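Search this site
Type and press enter

About Us: The People Who Look After the Grippers
2 min read

Mometti started with a repair bench and one customer, and in a lot of ways we still think of ourselves as a repair bench. We set up and look after hand-held grippers for teams that teach robots everyday chores, and if you have ever had a pair go stiff on you halfway through a long afternoon, you already know why somebody ought to be doing this for a living!

Chi-keung Lau opened the shop after years of keeping packing machines alive, and he still checks every pair himself before it goes back out the door. A full service takes 23 steps. The fingers come off and get cleaned, the cable is tested along its whole length while we bend it (slowly, the way a wrist would), and the mounting plate is tightened and checked for wobble. Then each gripper has to open and close 600 times on our test stand, and if it sticks even once, back to the bench it goes.
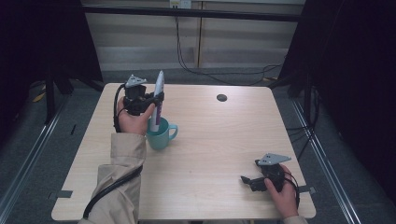

Setting up at your place is the part of the job we enjoy most, and we like to take our time over it. We fit the grip to the people who will be using it, and we go over the cables with them too, because a cable needs enough slack to follow the arm. Then we try the pair on ordinary things. A tube held upright in a mug is a good one, with the fingers closed just above the rim, and the other gripper can stay low over the table until it's wanted. Small jobs like that show up a loose plate or a lazy finger very quickly.

We look after 70 pairs at the moment, and in July we'll be adding a second bench. Come by and see us, the coffee is always on.

We use cookies to remember your settings. Accept | Manage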